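the great snack counter cleanout, a thread

ok so I have put this off since September. every bag, every jar, all going on the counter and getting sorted. pray for me
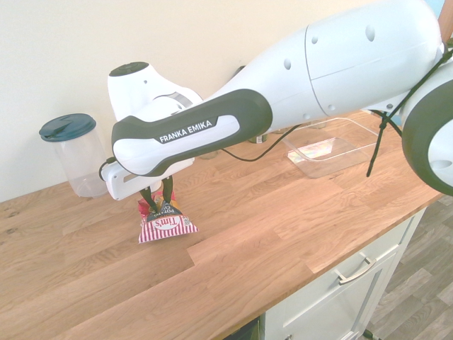 Tim's chips, standing up on the counter, clear jar back by the wall

first rule — chips do not get decanted. I tried it once. stale in 2 days and I ate them anyway

small bags go upright in a bin, front facing out. stack them flat and you get crumbs, ask me how I know

jars are for pretzels, nuts, and whatever those sesame things are. lids that screw ON. the flip kind lasted me like a week

found a receipt behind the toaster for a Lirkent shelf riser I never even opened. it was in the hall closet the whole time. so thats going up tonight

update: riser is up. a little wobbly on the left, folded some cardboard under it, moving on

Gonzalo Cuesta if you are reading this I found your hot sauce packets. almost 1000 of them. come get them or they go in the trash

crackers = own basket now. they were living under the pasta and comming out as dust

wiped the counter with plain dish soap and a rag, then oil on the wood once it dries. don't leave bags sitting on it overnight after the oil, learned that one already

tea drawer is next. not tonight tho — going to eat the striped bag and sit down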